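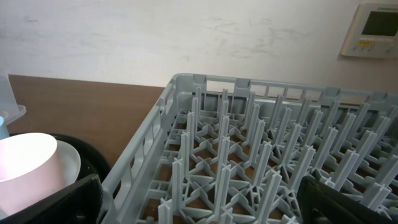

Home | Gallery | The Kitchen | Hall Hire | Visit | Contact

The Washing-Up Corner at Lirwood Hall

Last updated 15/05/2026

Welcome back to the gallery! If you have been following along you will know that we've been working our way through the hall one room at a time, and that the kitchen has taken far longer than any of us planned (the stage curtains took an afternoon, the kitchen took most of April and then a good bit more). I have a soft spot for this part of the building. Everybody who has ever come to one of our suppers ends up in here sooner or later, usually with a plate in one hand and something to tell you, and I wanted the dish racks to have a page of their own before we move on to the pantry shelves.

A little about the suppers first, for those who are new. The spring supper seats 100 when the side doors are folded back, and between the salad, the main course and the pie that comes to 300 plates through the kitchen in one evening. We used to do it all by hand, with two sinks and a great many damp towels, and there are people in town who will tell you those were the best nights of the year. They may be right – I certainly heard more news over that sink than I ever did in the dining room – but my hands don't miss it one bit. The machine came to us when the old school kitchen over at Nemance closed, and the racks came along with it.

The plate rack

Gray plastic, with rows of tall pegs standing up from an open lattice floor, and the brown wood of the table showing through underneath. Look at the tops of the pegs and you'll find that each one finishes in a little plus sign, which I had never noticed in all the years I've been loading plates between them. Now I can't stop seeing them.

The rim and the sides have openings in them too, and the side wall always makes me think of a small ladder. I like the X shapes down in the floor best, though. Somebody sat down and drew all of that so that our pie plates would have a place to stand, and I think that's rather lovely.

How we load it

I get asked this every single supper, so I may as well put it down where people can find it. Scrape first, and scrape properly, into the bucket and not the sink. Plates go in on edge, one to a row, all facing the same way. Dinner plates toward the back and the smaller ones in front, so you can see what you're doing. Please leave out the big blue platters from Urnadcombe. They are too wide for the pegs, they lean on their neighbors, and two of them have chips already to show for it. Those we still wash by hand, and so are the pie servers, the wooden spoons and anything that somebody's grandmother owned.

Bowls are a longer story. The shallow soup bowls will stand between the pegs if you tilt them a bit and don't crowd them, but the deep ones just flop over and come out with a puddle in the bottom. We have a flat rack for those. If you can't find the flat rack, it is almost certainly under the coffee urns.

When the rack is full, pick it up with both hands and take it slowly. A full load is heavier than you expect. Set it down on the table by the window afterward and let the plates stand a few minutes before you start stacking, and they'll be nearly dry on their own.

Looking after the racks

They get a soak after the last load of the evening, in warm water with a splash of vinegar, and a going-over with the long brush. A pea can lodge itself at the foot of a peg and stay there until fall if you let it. After that they lean against the wall overnight and go on the shelf in the morning.

We are hoping to add one more rack this year, for cups. The ones we've been looking at are in the Cordier restaurant supply list at 79 dollars, and the bake sale table has been doing very nicely, so I think we'll get there before the harvest supper. If you happen to know of one sitting unused in a church basement somewhere, do write to me before we spend the money!

Coming up next

The pantry shelves, as promised, with all the jars, and then the big drawer (you know the one). I also have it in mind to do a page on the serving spoons, which have wandered in from half the kitchens in Lirwood over the years and ought to be given the chance to wander home. If you left a spoon here and would like it back, write and tell me what the handle looks like and I'll go and have a rummage.

Thank you, as always, for the kind notes about the curtains page. I read every one of them, some of them twice.

Contact the hall office | Copyright Lirwood Hall | Back to top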